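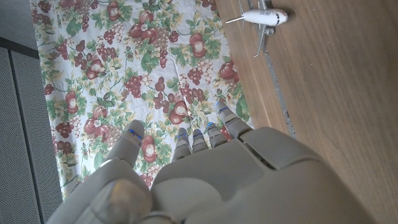

The hand, the fruit cloth and the plane.

Gregor Cowie had 154 lines of code and a banana he was planning to eat at four.

"Not until we've run it," Junaid said. He was on the floor with the laptop on his knees. "It's the obstacle."

The Wendeck final was in December. Each school got one table and 3 tries, and the robot had to pick up the toy plane and set it down facing the other way. The Satti team had done it in the fall without dropping anything. Gregor had watched their video so often that he knew when the teacher coughed.

Their own robot was called Griletti, after a bakery that had given the club forty dollars. The tablecloth fabric was from Junaid's mother, who had bought too much of it.

"Which hand goes first?" Gregor asked.

"Right. You wrote it."

"I wrote it left."

Junaid scrolled. He scrolled back up.

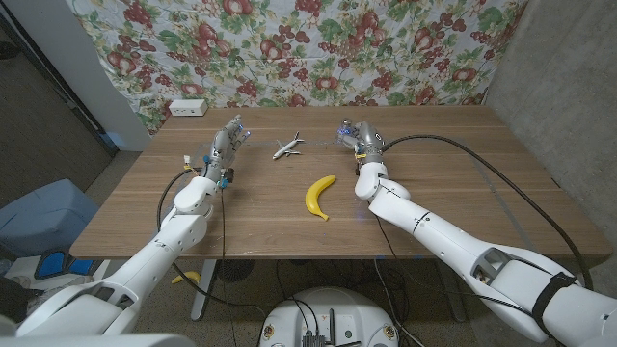
"You wrote it both," he said. "Line 90 says left and line 112 says right."

Gregor sat down beside him and read the two lines. One of them was from the night before his grandmother's funeral. He remembered typing it in the car.

"Take out mine," he said.

"They're both yours."

"The first one, then."

Junaid deleted it and saved the file. Down the hall somebody was stacking chairs.

"Okay," Junaid said. "Stand back from the table."

Gregor stood back.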